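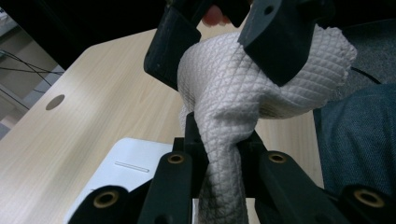
A white quilted cloth, bunched and twisted above a desk.

Flada adds Skikville flights from December

March 3, 2023

Great news for anyone who has ever made the long drive south out of Bulley: Flada is coming to town! The regional airline will start flying between Bulley and Skikville in December, with seats going on sale next month.

It will be the first scheduled service on the route, and Flada is putting a 64-seat turboprop on it. The two towns are 603 kilometres apart by road, most of a day behind the wheel if you stop for lunch, and the flight is timetabled at an hour and 35 minutes. Planes will leave Bulley early in the morning and come back in the evening, so a day trip for a medical appointment or a meeting is finally on the cards.

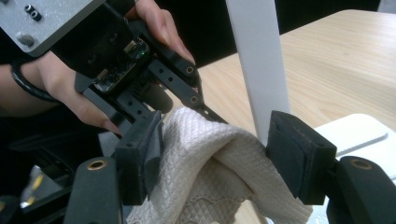
Fares start at $131 one way, including a checked bag (a full-sized one, too). Flada says the first 1,000 tickets sold will come with a free date change, handy for families still sorting out their holidays.

Bulley's runway is already long enough for the aircraft, but the terminal is getting a bit of love. Local builder Eskildsen has the contract for a new check-in area and a covered walkway out to the apron, with work set to finish before the first departure. The old café stays where it is, and it will open for the morning flight.

Connections to the coast can be booked on the same ticket through Skikville. Flights will run every day except Saturday, and a Saturday service could be added if the seats fill.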